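Keeping a Desk Fit to Be Seen

A desk gets dirty in a dignified, gradual way, and then one morning the sun comes round and you see all of it. What follows works for white tabletops, dark mats and the mug that lives on top of them.

Dark mats

Whoever decided that charcoal was a practical colour had never eaten toast near it. A dark mat hides ink very well and shows every pale speck in the room. Brush it dry first, always away from the keyboard, then go over it with a barely damp cloth and one drop of washing-up liquid. Kitchen roll will only leave you a fresh set of specks to admire. Twice a week is plenty, and 20 seconds will do it.

A mat with a bit of sheen to it, under a sage-green insulated mug, is about as unforgiving as a desk gets. Wipe in straight lines and dry it straight after, or the smears will catch the light until Friday.
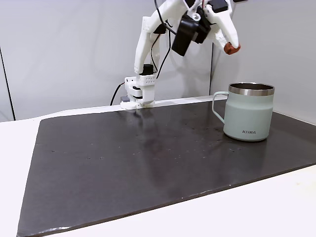

Insulated mugs

Tea stains build up inside a steel mug while you tell yourself it's only tea. Put in 2 teaspoons of bicarbonate of soda, fill with hot water, leave it for an hour with the lid off, then use a bottle brush. Do the underside of the rim as well. Keep bleach well away from it.

White tabletops

Lift the mat every April, if you're brave. Crumbs travel. Wipe underneath, let the top dry fully, and put the mat back the other way round so it wears evenly.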